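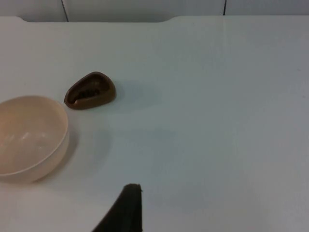
Entili fingertip pads for the Pirkell bench cell

I've run a Pirkell cell in my workshop in Urnville for long enough to get fussy about fingertips, and these Entili pads are the ones I keep coming back to (and now stock, so yes, I'm biased!). A pad does all the touching and takes all the wear, so get it right before you start fiddling with speeds and force limits. I check mine from the wrist camera view, with the dark fingertip poking up from the bottom of the picture and a cream bowl and a little brown dish sitting out past it. If the squared-off end of the tip shows clearly and there's bare white table between it and the nearest item, I'm happy to start jogging.

What you get: a set of pads, the screws, and a small card with the fitting order on it. You'll need your own 4 mm hex key. Pads come in charcoal only. People ask me for other colours all the time, sorry!

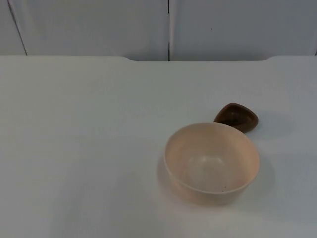

Fitting is a ten-minute job if the arm is parked first. Send it home, hit the stop, and leave it stopped until both screws are back in. I like to have the side camera up on the monitor while I work, and for the first check afterwards I keep things simple, with the bowl and the brown dish on the right half of the table and the whole left half clear. Notice how the rim of the bowl covers part of the dish from that angle. The side view is great for telling you the arm is out of the way, but don't use it to judge the gap between two things, or you'll clip a rim sooner or later. Ask me how I know.

Once the pads are on, raise the arm to 200 mm above the table and open and close the gripper slowly. Listen for a click. A click means a pad is sitting proud of its seat, so stop, back the screw off, push the pad home and snug it up again. Please don't crank it, those threads are tiny.

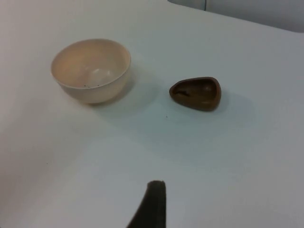
Cleaning matters more than most people reckon. Grit gets into the pad face and then you're basically holding your parts with sandpaper. I wipe the pads with a damp lint-free cloth every morning, then do the table and whatever props I'm using. Have a really good look while you're at it: there are a few tiny dark specks inside the bowl, down near the front, and another one by itself on the table near the brown dish, and I'd want all of those gone before a long run. White tables are a pain to keep nice, but at least the dirt shows up.

I get nearly 400 hours out of a set before I swap them. Your mileage will vary with what you're picking up. Rough ceramics chew through them, smooth plastic hardly marks them.

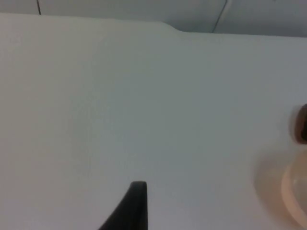

After a swap, always redo the tool offset, even if the new pads look identical to the old ones. Jog out to a clear bit of table, bring the tip down gently and save the height in the Pirkell menu, then repeat it on the other side. On my 900 mm table there's a small difference from one side to the other, and I'd sooner know about it in the morning than find out at knock-off time.

Fits: Pirkell bench cell, standard two-screw finger mount
Doesn't fit: the older clip-on mount (you'll want the Kimley adaptor for that one, sold separately)
Colour: charcoal
Storage: flat, in the bag, away from sunny windows

Orders go out from Urnville most afternoons. If you're not sure which mount you've got, send me a photo of the screw side and I'll let you know before you buy.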